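Skistadano family day: is it worth arriving for the opening, and what is there for a nine-year-old?

Theme Parks & Days Out > Events > Kallach

Posted by kettleandcrisps

Hello all, first post so be gentle. We've booked Skistadano at Kallach for the first weekend of its autumn run in September and I'm getting myself in a knot over the plan for the day.

There are four of us going: me, my other half, our daughter who is nine and my mum, who is good on her feet for a couple of hours and then really isn't. My daughter is only interested in one thing, the Tam show in the Harbour Stage. If you haven't got a child that age, Tam is the little fox with the drum from the cartoon, and there's a live version with singers and a band and a lot of confetti. She knows every word. We all know every word by now.

The website says the gates open at nine, there's an "opening welcome" in the square at half past, and then the Tam show runs three times, but it doesn't say whether you need a separate ticket for the show or just turn up. The booking email says "entertainment included" and the app says "reserve your place", and those feel like two different things to me. I rang and got a recorded message telling me to look at the app.

So what I'd like to know is:

Do we need to be there for the opening welcome or is it just a man with a microphone?

Which of the three Tam shows is the best one to go for?

Is there anywhere for my mum to sit down that isn't a café where you have to keep buying things?

And is the Diseck parade in the evening worth hanging on for? We've got a drive of nearly two hours home and I'm the driver.

We're not bothered about the big rides, apart from the log flume, which my other half is treating as the whole point of the trip. Thanks in advance, and sorry it's long!

9 people found this useful

marshmallow_pie

We went to the spring run and again in the summer holidays (we've got the annual pass, we live 25 minutes away and it's that or the retail park), so I can help with most of this.

You DO need to reserve for Tam, but it doesn't cost anything. "Entertainment included" means it's in the price and "reserve your place" means you still have to tell them which show you want. It took me a visit to work that out and we ended up standing outside the first time listening to it through the wall, with a very upset five-year-old. The places come up in the app at seven in the morning on the day. Have your booking number ready before that and make sure you're logged in, it asks for your password again at the worst moment.

The Harbour Stage holds 844 people and it sounds like a lot until you see how many families are in the park. The middle show goes first, everyone wants the middle show. I'd go for the first one. The children are fresher, you're fresher, and the singers come down the side aisle in the second song, so sit on the left if you can, towards the end of a row. There's no seat numbers, so get in the line early once you've got your place. Half an hour did it for us.

The welcome in the square is a bit more than a man with a microphone! There's a short dance number, somebody cuts a ribbon (they cut one every single morning, my son finds this hilarious), and Tam comes out on the balcony and plays the drum. It's ten minutes at most. If your daughter is as keen as you say then I'd go, and then walk straight to the Harbour Stage from there, the timing works out nicely. If you're running late though, don't fret, Tam is on the balcony again at lunch.

For your mum, there's a covered garden behind the old boathouse with proper benches that have backs on them. It isn't on the paper map for some reason. You go past the sweet shop as if you're going to the toilets and then keep going. It's quiet, you can hear the band from the square but softly, and there's a water tap. I've sat there with a sleeping baby for a good hour and not been moved on.
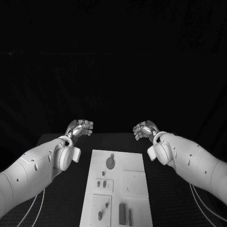

Page last changed: Aug 28, 2026

The flume is best left until after three. In the morning the queue goes right round the back of the shooting gallery, but once the last Tam show goes in it drops off a lot. Bring a change of socks for your other half. I'm serious about the socks, mine did the whole of the rest of the day squelching and told us about it all the way home.

Food: the pizza place by the gate is fine and the portions are big enough to share. The one by the lake is slow. You can take your own sandwiches in, they had a look in our bag and didn't mind a bit, but I think they're funny about glass bottles.

Parade I'll leave to someone else as we've only ever managed the beginning of it before somebody melted down (me, usually).

Oh, and one more thing, if she wants the drum from the gift shop, get it at the END. I carried that drum all day, and it was not a silent drum.

22 people found this useful

oldgoat_on_tour

Parade's good. Stay for it.

6 people found this useful

pondlife77

Right, I'll do the parade properly, as I've seen it more times than a grown adult without children probably should. I play in a brass band and a few of us go whenever Diseck are doing the music, partly to enjoy it and partly to be jealous.

For anyone who doesn't know, Diseck are the company who put on the evening shows at Skistadano, and they do their own thing separately from the daytime entertainment. So the Tam you see in the parade is a different costume and, I'm fairly sure, a different performer, and the songs are new arrangements. A keen nine-year-old may notice! Mine would be an awkward question on the way home, but you'll know your own child.

The parade has live players on the floats, which I love, you just don't get that much any more. There are 132 performers in it this year according to the programme (the programme is extra, I always buy it, I'm hopeless). It leaves from the gate by the carousel and goes round the lake to the square, and from the first float to the last it takes a good forty minutes to get past you. The mistake people make is standing in the square because that's where it ends. You wait ages, it's packed, and you're at the far side of the park from the exit afterwards. If you stand near the carousel you get it at the very start, everyone on the floats still has plenty of puff, and you can be on your way to the car while the other lot are still waiting for theirs.

With your drive, that's what I'd do. You'd miss the finale with the fireworks, but you can see most of those from the car park anyway, and I've known people sit in their cars with a flask and watch them from there quite happily.

Car park, while I'm on it. There are two and they don't tell you that the far one is much easier to leave. The near one has 1105 spaces and as far as I can make out one way out, and I have sat in it listening to an entire album. The far one is a ten-minute walk, so with your mum you might want to drop her and one other person at the gate first, and pick them up from the same spot later. There's a little lay-by for it with a shelter.

I'd go a bit further than marshmallow_pie on the seating question too. The garden behind the boathouse is lovely but it shuts before the parade, I think it was six o'clock when I was last there and it may be earlier in September with the light going. After that your mum's best bet is the low wall opposite the carousel, or ask one of the staff for a place in the seated area. It's meant for people who can't stand for long and they were very nice about it when I went with my aunt. You have to ask before the ropes go up. Once the ropes are up they can't let you across.

I don't agree on the first Tam show, by the way. I've only been in twice (with nieces, before you ask) but the band sounded half asleep at the first one and much livelier at the last. Then again the last one does clash with the quiet spell on the flume, so you might have a family argument about that.

14 people found this useful

kettleandcrisps

Oh this is brilliant, thank you all so much! I had no idea about the seven o'clock thing, we'd have turned up and been stood outside listening through the wall as well.

The plan now is up early for the app, balcony, first Tam show (sorry pondlife77, I don't think she could wait until the last one), garden for mum, flume after three with spare socks, and then parade by the carousel and home. I'm going to ask about the seated area as soon as we get in.

One little thing, does anyone know if the app works all right on an older phone? Mine's ancient and my other half refuses to put anything new on his.

marshmallow_pie

Mine's got a cracked screen and is about to give up altogether and it manages! It eats the battery though. Take a charger pack if you've got one, and take a screenshot of your show place once it comes through, they'll accept that at the door.

3 people found this useful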